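Vinevel Shared Workshop — Equipment Support
Ticket 745: Two-arm suturing rig, right instrument jaws slow to close
Category: Member build, Bay 2
Priority: Normal
Status: Open, awaiting confirmation

Summary
The right instrument of the two-arm suturing rig responds late to the close command. The left instrument, driven from an identical motor pack, responds as expected. The delay was first recorded in August, after the right motor pack was removed for cleaning and refitted.

Equipment concerned
Two surgical instruments on member-built arms, each driven through a Stelletti motor pack. Control board by Clondum, firmware unchanged since installation. Practice work is carried out on a soft tissue pad with a curved needle and thread. The tissue pad and the needle are not considered part of the fault.

Reported behavior
When the operator releases the grip lever, the right jaws open promptly. When the lever is squeezed, the jaws remain open for a noticeable interval and then close in a single movement. The operator must hold the needle with the left instrument until the right one catches up. Roll and wrist pitch on the right side are not affected.

Log

9:20 a.m. Rig powered on and homed. No error codes. Both instruments seated and latched.

9:45 a.m. Open and close cycle run without load. Right jaws late on every close command. Left jaws normal.

10:10 a.m. Motor packs exchanged between arms. The delay moved to the left side with the pack. The instruments, the arm wiring and the operator lever were therefore ruled out.

10:40 a.m. Packs returned to their original arms. Cover removed from the suspect pack. The set screw on the jaw capstan was found to be loose, and the capstan could be turned by hand by almost 20 degrees before the motor shaft followed.

11:15 a.m. Set screw cleaned, treated with thread-locking compound and tightened. Pack left to cure as directed on the compound label.

3:30 p.m. Cycle test of 1000 open and close commands started without load. Test completed with no late closures logged by the Clondum board.

4:50 p.m. Rig released for a trial on the tissue pad. Existing stitches were left in place and work resumed along the same incision.

Remaining items
The homing offset for the right jaws was stored while the capstan was loose and should be measured again. Until this is done, the closing force shown on the operator screen is not to be relied upon — members are asked to judge grip by the needle itself. The screw in the left pack has not been inspected. A replacement capstan has been requested from the parts cabinet in case the existing thread is worn.

Members are reminded that the pack cover must be refitted before the arms are energized, and that any further delay should be entered under this ticket number. A separate request should not be opened.

Attachment, tissue pad trial: 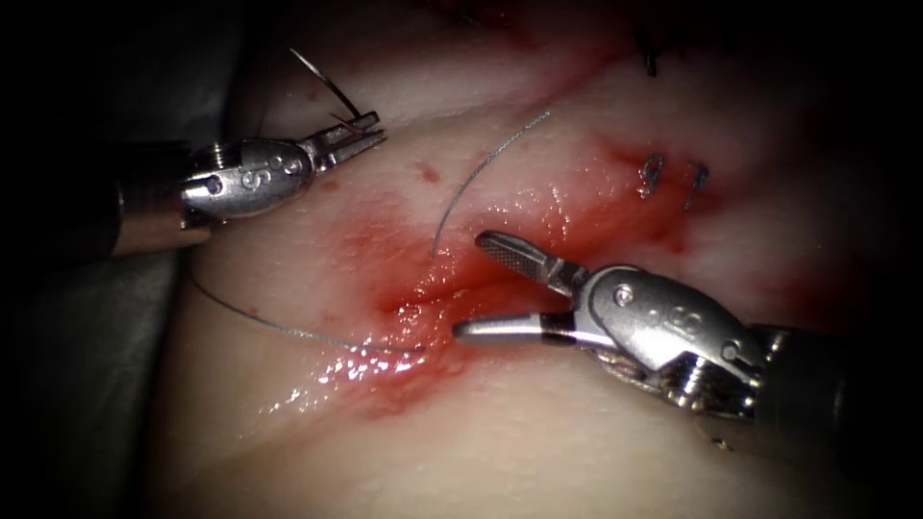
Chiu: Please keep this open until the left pack has been checked as well. We had the same slack on our build, and the second screw worked loose a few weeks after the first. I would also re-home both sides together once the screws are done, as the Clondum board saves the two offsets in one record and an old value on one side can be written back over the new one.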